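Soledad Ambrose
June 23, 2019

Right, arm build thread! I've been promising this for weeks and Igor keeps nagging me, so get comfy.

Short version for new people: I'm building a small arm in the back corner of our shared workshop, and before I let it anywhere near real cupboards I'm teaching it to deal with doors in a pretend kitchen on my laptop.

The sim kitchen, with a view of the cupboards in each of these:
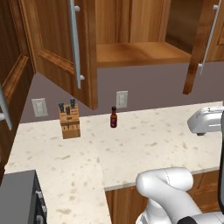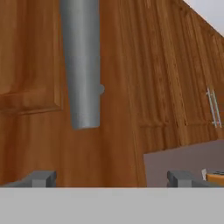
The arm on the bench is called Norkeck. Lech K named it, don't ask me how you say it, we all do it differently.

So, the big news is that the shoulder joint is DONE. Third go at the bracket and it finally sits square. The first one split along the print lines and the second was a whole 2 mm out (my fault, I measured from the wrong side of the plate and then did it again to be sure).

I swapped the old belt for a shorter one with 32 teeth on the big pulley. So much less slop! You can grab the elbow and wiggle it and it hardly moves. I've been making everyone who walks past come and wiggle it.

Wiring is still a bird's nest. Tyyne lent me her good crimper and I got through 26 connectors in one evening, then found I'd put the motor plugs on back to front. All 8 of them. Cut them off, started again, ate a lot of biscuits.

On the software side I'm keeping it dull. Move to the handle, close, pull in a curve, let go. The curve is the hard bit, because a door swings round its hinge and my first version just yanked in a straight line. On the laptop that does no harm. On the bench I'd have had a handle in my lap.

Somebody asked about the fingers. They're printed, with strips of bicycle inner tube glued on for grip. Works a treat on smooth bars, less so on round knobs. If you've got a better idea for knobs I'm all ears!

Next job is a test door. Igor found an old bathroom cabinet by the bins and it's got proper sprung hinges, so I'll screw that to a board and clamp it to the end of the bench. Might need to beef up the base first, it tips a bit at full stretch.

I'd love to have it opening that cabinet by September, when we do the workshop open evening. Will post the bracket files once I've tidied them up. The shoulder one is fine as it is, so shout if you want it sooner.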